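I'd been on the water for almost 10 hours when the harbor lights at Isel finally came up, and I'd like to say I brought her in gracefully. I did not. I came in sideways with one fender out and my hat somewhere in the bilge, and a woman in yellow boots walked down the pontoon, took my line without a word and had us tied up before I'd found neutral.

That was Gudrun Eide, the harbor master. She's run the place for 30 years and she still does the night arrivals herself (she says she sleeps badly anyway).
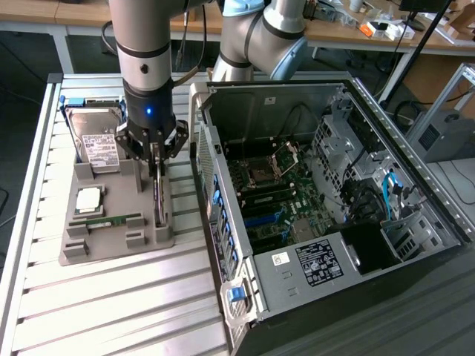 Issue 10

Isel is a small harbor. There's a fuel dock, a shower block that takes tokens, and a bakery up the hill that opens at six and sells out of the cardamom buns by seven. I know this because I got there at ten past on Sunday and had to settle for rye! The visitor berths are along the east wall, and if you draw more than six feet you'll want the outer end, where the bottom drops off nicely.

My neighbor for the week was Sølve Lindholm, on an old ketch called Cetiseck. He bought her with 4,000 dollars and a promise to his brother, and he's been rebuilding her ever since – new deck beams, new rudder, and a galley stove he hauled down the hill in a wheelbarrow. He sails her too, which you can't say for everybody with a project boat. The log had just ticked over to 2,461 miles for the year and he made me come aboard to look at it.
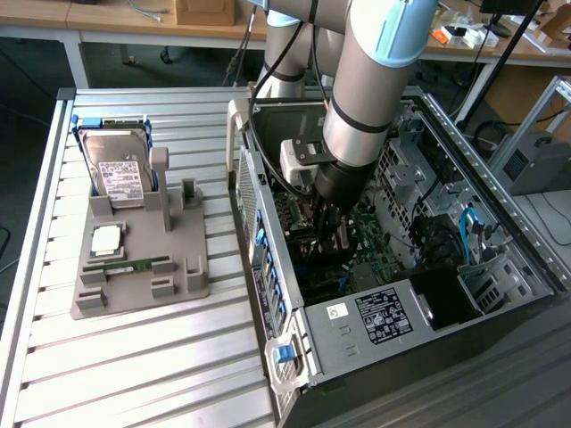

We spent a whole afternoon on my engine, which had been running warm since the Yokoyama light. Mine lives under the cockpit steps, and the only way to the water pump is head down, one arm at a time, feeling for bolts. I thought with real envy of a desktop computer laid on its side with the side panel off, everything right there to be reached from above. Sølve got the impeller out in the end. It had three blades left.

Gudrun had a spare in the office, in a drawer marked Jikik after some ferry that stopped calling years ago. She wouldn't take money for it, so I bought her lunch.
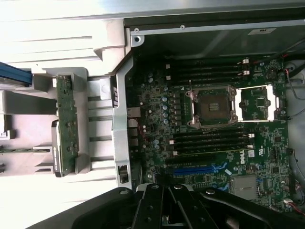 Desktop workstation, open, with its memory slots showing.

If you're planning a stop, call ahead in July and don't bother the rest of the year. February is quiet, Gudrun says, and she keeps two berths open all winter with shore power on. Come in on the flood if you can, keep the green buoy close, and put out more fenders than I did. The buns are worth setting an alarm for.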